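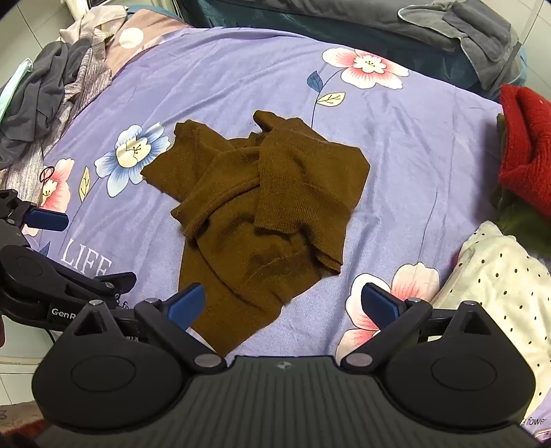 Brown sweater, flowered sheet.

Hello again, readers! I finished The Flusten Ferry at twenty to two in the morning, with work the next day, and I'm still a little foggy as I type this, so forgive any sentences that wander off. I've been meaning to write about Yoga Kwok for ages (I think I promised it back when we did the selkie issue), and now that I've gone through the whole shelf I have no excuse.

For anyone who hasn't met these books, they're set in and around Flusten, a harbor town that sits on the wrong side of a strait from everywhere useful. The ferry is the only way across. The ferrymen take payment in memories, and small ones are fine: the taste of a plum, the name of a dog you had when you were six. You get a wooden token with a notch in it and you sit down on the bench and off you go. The trouble is that people cross a lot over a lifetime, and some of them have started to run out of small ones.

Our heroine is Hanix, who is 148 years old and looks maybe thirty on a good day, and who has crossed so many times that she keeps a ledger of what she's given away. She can't remember the things themselves, of course, so the ledger is full of entries like "a song, my mother's, two verses" and she just has to take her own word for it. I loved the ledger! Kwok gives us a page of it between chapters and I found myself reading those pages more slowly than the rest, going back to check whether something in an early entry explained why Hanix won't go into the bakery. (It does. Look at the second one.)

The plot gets going when a ferryman named Kurkusov turns up at her door with a sack of tokens and says he'd like to give some of it back. He's been on the boat longer than she's been alive and he's carrying everyone's plums and dogs and songs in his head, and he is tired. I'd expected a villain, going by the cover copy, and what I got was a worn-out old man who hums other people's lullabies while he peels potatoes. The chapter where he and Hanix sit up all night sorting through the sack is the best thing in the book, and I'd put it up against anything I've read this year.

Now for the grumbling. The book is just over 400 pages and I think it could lose a good chunk of the middle. There's a long stretch up at the Sveinbjörnsson lighthouse where everybody waits for the weather to turn, and I waited right along with them. The lighthouse family has seven children, all of whom get a speaking part and a supernatural knack, and I could tell you about exactly two of them today. (The one who can hear ice, and the one who bites.) I also had some trouble with the rules. Early on we're told that a memory given to the ferry is gone for good, and the whole sack business depends on that being wrong, and Hanix takes the news a lot more calmly than I did. I went back to see if I'd missed a line somewhere. If I did, somebody write in and tell me the page.

The prose is plain, and I mean that kindly. Kwok doesn't go in for the thee-and-thou stuff, and people in Flusten talk about the price of rope and whose turn it is to do the nets. When the magic comes it's usually in the middle of a sentence about something else, and I had to stop and read it again. There is one sex scene, very short, and a drowning that I found hard going, so if that's a sore spot for you, skip the chapter called Slack Water and pick up with the funeral.

A few of you asked after my last issue whether you can start here. You could, but I wouldn't. The first book, The Notched Token, is a good deal shorter and sets up the town, and there's a joke about a goose in the last chapter of the new one that will mean nothing to you otherwise. The second, Low Lights, is the weakest of the three in my opinion, although my sister thinks I'm out of my mind and says it's the only one with a proper ending. Read it for the smugglers. The smugglers are great.

I had the paperback out of the library and then bought my own copy halfway through, mostly so I could write in the margins of the ledger pages. The map in the front is lovely but has the lighthouse on the wrong headland, unless I've misread the whole final chase, and there's a glossary at the back I didn't find until I was done. Go look at it first! It would have saved me a lot of muddle over the tides.

So that's eight out of 10 from me, and it would be a nine without the lighthouse. I hear there's a fourth one planned and I'll be in line for it, complaining the whole time.

Next issue I'm going back to short stories, as several of you have been nudging me to do. I've got two collections on the go, one of ghost stories set on trains and one that says it's all fairy tales but has had a detective in every story so far. After that I'll take a break over the summer and be back in September with the big pile of sequels. If you've got a favorite ferry, boatman or magical toll collector from another book, send it along and I'll put together a list. I've already got the obvious one from the Greeks, so dig a little deeper than that, please.

Happy reading!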